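4.3 Recording gifts and hospitality

This section is for members of the municipal council and their office staff. It explains how to enter a gift in the Stendance register. Before you begin, please be sure that your account has the role "Member" or "Member's delegate". If you do not see the Gifts tab, ask your administrator to add the role (see section 2.1).

1. Sign in and open the Gifts tab.
2. Click New entry. The form opens with today's date. Change it to the date when the gift was received.
3. In the field Giver, type the full name of the person or company. If the giver is already known to the register, the name appears in the list, for example "Simões" or "Belberg". Select it from the list and do not type it again.
4. In the field Value, enter the price in whole dollars. If you do not know the price, use the shop price of a similar item and mark the box Estimated.
5. Choose the type: Object, Food and drink, Ticket, Travel, or Other.
6. Attach a photo or a receipt. You can attach up to 4 files.
7. Click Save draft or Submit.

Note: A draft is visible only for you and your delegate. It has no legal effect until it is submitted.
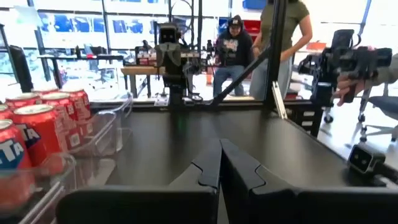

Figure 4-2. Soda cans in a clear plastic bin.

The register compares the value with the limits that your council has set. In the standard set-up, a gift under 50 dollars can be submitted without a comment. From 50 dollars, the field Reason becomes required. From 100 dollars, the entry goes first to the ethics officer, and its status stays "Waiting" until the officer has decided.

Several gifts from the same giver are added together during one calendar year. When the sum reaches 600 dollars, a yellow line appears on top of the form. You can still submit, but the officer receives a message.

Caution: After you click Submit, the entry cannot be deleted. To correct a mistake, open the entry, click Amend and write what is changed. Both versions remain in the public list.

Caution: Do not write home addresses or telephone numbers in the field Reason. This field is published.

To return a gift

1. Open the entry and click Returned.
2. Enter the date of return and attach the letter, if there is one.
3. Click Confirm. The value is taken out of the yearly sum on the next morning.

For the councils of the Palwood district, questions about limits go to Pankaj Kanaujia, ethics officer. Technical questions go to the help desk (section 9).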